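Huswood Residential Services
Household Guidance Sheet 17: Keeping a Desk Clear
Revised December 14, 2018

Residents of furnished units are asked to keep work surfaces in good order throughout the lease. The following advice applies to all standard and sit-stand desks.

Remove everything from the desktop before cleaning. Wipe the surface with a damp cloth and a little mild soap, then dry it. Scouring pads and bleach must not be used on white finishes.

Loose items should be kept in shallow baskets. A large basket suits papers and notebooks; a smaller one is enough for pens, chargers and keys. Wicker should be dusted with a soft brush and kept away from standing water. Residents may line a basket with cotton cloth to prevent small items from slipping through the weave.

Before changing the height of a sit-stand desk, take baskets off the top and check that no cord is caught near the legs. Felt pads should be placed under the foot bars on parquet floors and replaced each May. 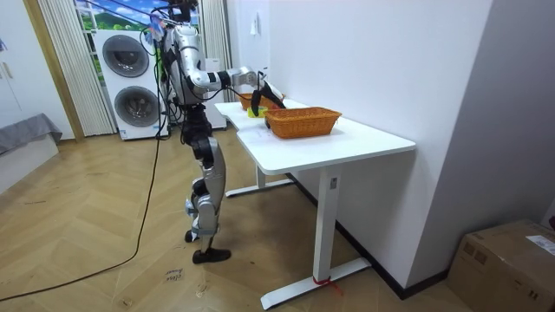 Two wicker baskets on a white desk, the larger one empty.

Replacement felt pads are available from the Pomberg office, Room 421.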